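Home Demonstration Service: Frequently Asked Questions

General | Ordering | Recording | Data and formats | Privacy | Support

GENERAL

What does Nemedura supply?
Recorded demonstrations of household handling tasks, performed by trained operators using hand-held grippers in occupied homes. Each order is delivered as synchronised video, gripper trajectory, jaw opening and a text label for every episode. We do not supply robot arms, trained policies or integration work on your own cell.

Is this teleoperation?
No. The operator holds the grippers directly and there is no robot in the home. Trajectories are recovered from the onboard camera and inertial data, then exported as end-effector poses. Retargeting to your arm is left to you, although the pose convention is documented and a sample script comes with every delivery.

Can I buy the grippers from you?
No. We operate two-finger hand-held units from outside manufacturers and replace them as better ones come up. Questions about buying, repairing or modifying a particular unit should go to its maker. The unit type used for your order is stated in the delivery manifest.

What is Bonsu?
Bonsu is our checking and labelling software. It runs on every episode before release and flags dropped frames, tracking loss, clock drift between the left and right grippers, and missing start or end positions. Customers get a read-only viewer at no charge. The current release is Bonsu 2. Files checked under the first release still open in it, but the reverse does not apply.

ORDERING

What is the minimum order?
600 accepted episodes. Rejected episodes are not billed and do not count toward the minimum. An order may be split across several tasks, provided the tasks can be recorded in the same room type.

Can I order a pilot set first?
Yes. The pilot set is drawn from existing recordings in the Plilismont library, so it will not match your task list exactly. It is intended for testing loaders, pose conventions and storage. The pilot fee is credited against a first full order placed in the same financial year.

What is the Plilismont library?
Our standing collection of released episodes, licensed on a non-exclusive basis. It is organised by room (kitchen, laundry, bathroom, living area, bedroom) and then by action. Custom recordings stay out of the library unless you tick the sharing option on the order form, in which case a lower rate applies.

Can I specify the objects?
You can choose from the object list, which has 378 entries, or send your own. Items you send must be safe to handle in a home and arrive at the Stustdale depot clean and labelled. We do not record with blades, open flames, medicines or live animals. Fresh produce is bought locally by the operator, so size and ripeness will vary. If you need a fixed diameter range for fruit, put it in the notes field and expect a higher reject rate.

How long does an order take?
The schedule is confirmed in writing once the task list is final. Changes made after that restart the schedule for the affected tasks only. Orders finalised in May are usually the slowest, as a number of labs place end-of-year purchases at the same time.

RECORDING

One gripper or two?
Either. Single-gripper work is the default. Two-gripper work costs more per episode, takes longer to check and has a higher reject rate, mostly from one gripper leaving the other's view. Ask for it only where the task needs both hands, such as holding a bag open, unfolding cloth, or moving items in and out of a tray at the same time.

What camera view will I get?
A wide-angle view from the gripper, with the fingers visible at the lower part of the image. Straight edges bend toward the sides and the extreme corners may be dark. Calibration files are supplied and we recommend working from the raw video where possible. An undistorted copy can be exported from the Bonsu viewer, with some loss of field at the edges.

Are rooms tidied or staged before recording?
Items that could identify a resident are removed or covered. Otherwise the room is left as the household keeps it. Bedding, wrappers, spare clothing and packaging will be present in many episodes. Customers who want a clear background should order the plain-surface option, which is recorded at the depot on a bench.

Can tasks be recorded on soft surfaces?
Yes. Beds and sofas are covered by the "soft surface" tag. Three points should be noted before ordering:

Light items move when the surface is pressed nearby. The label gives the object position at the start of the episode only.

Printed sheets and quilts carry high-contrast patterns that some segmentation models treat as objects. We do not mask them.

Operators may have to lean or kneel to reach, which gives steeper approach angles than bench work. 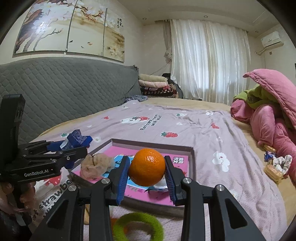 Two-gripper handling on a bed: mandarin held over a shallow pink tray, small blue box in the left gripper.

How hard do the fingers squeeze?
Grip force is not measured. Jaw opening is logged for the whole episode and can be used as a rough stand-in on firm objects. On soft fruit, foam or fabric it is a poor one, and we advise against deriving force targets from it. Operators are trained to close until the object is secure and no further. Episodes with visible bruising or crushing are rejected unless you have asked for failures to be kept.

Do you keep failed attempts?
Only on request. Kept failures are labelled as slip, drop, missed grasp, wrong object or collision, and delivered in a separate folder. They are billed at half the accepted rate. Please ask before recording starts – failures are otherwise deleted at the first check and can't be recovered.

What happens when lighting changes during a session?
Recording continues. Curtains and ceiling lights are left as found at the start of a task block, and cloud or direct sun may change exposure between episodes. Exposure is automatic by default. Locked exposure is available, though it can wash out windows and white curtains in bedrooms.

DATA AND FORMATS

How are episodes labelled?
One instruction in plain English, one list of objects handled, the room tag, the surface tag and the gripper count. Sub-step labels (approach, grasp, lift, place, release) are an extra. Labels in other languages are quoted separately and are translated by people, not generated.

Is printed text in the room labelled?
No. Text on packaging, bedding, artwork or equipment is left as it appears in the video and is not transcribed. If your task depends on reading a package, supply the package and the wording you want in the instruction.

How are files delivered?
By download link or encrypted drive. Deliveries over 400 gigabytes go by drive only. The drive remains our property and should be returned to Stustdale in the case supplied. Links close when the invoice is settled and the checksum report has been signed, so please run the checksums first.

Are left and right recordings on the same clock?
Yes, after correction. Both raw and corrected timestamps are included. Use the corrected column unless you are testing your own alignment. The size of the correction is recorded per episode, and any episode over the limit in your order is rejected automatically.

PRIVACY

Do households agree to the recording?
Every adult resident signs a consent form covering recording, delivery to customers and, where it applies, inclusion in the library. A home with an unsigned adult is not used. Consent may be withdrawn. Library customers are then sent a removal list and must delete the listed episodes under the licence.

Is sound recorded?
No. Audio is disabled at capture and the exported files contain no audio track.

What about faces, mirrors and QR codes?
Faces are blurred before release. Episodes in which a mirror shows the operator clearly are cropped or rejected. Retail QR codes on cards and cartons are left alone. Codes on mail, tickets or identity documents are blurred, and the episode is flagged so you can exclude it.

SUPPORT

My arm can't reach the recorded poses. Is that a fault?
Usually not. A person can place a gripper where a fixed-base arm cannot. Run the workspace filter in the sample script with your base position and link limits, and discard what falls outside. If you send your arm geometry before recording, operators can be given a marked area to stay within. This reduces unreachable poses but doesn't remove them.

Can I return episodes I'm not happy with?
Episodes that fail the written acceptance criteria are replaced or credited. Episodes that meet the criteria but don't improve your model are not. The criteria are attached to the order form and can be changed up to the point where the schedule is confirmed.

When is support available?
Weekdays during Stustdale business hours. The ticket queue is closed on Tuesday mornings for library updates, and tickets lodged in that time are answered in the afternoon. Include the order number, the episode identifier and the Bonsu version shown at the bottom of the viewer window.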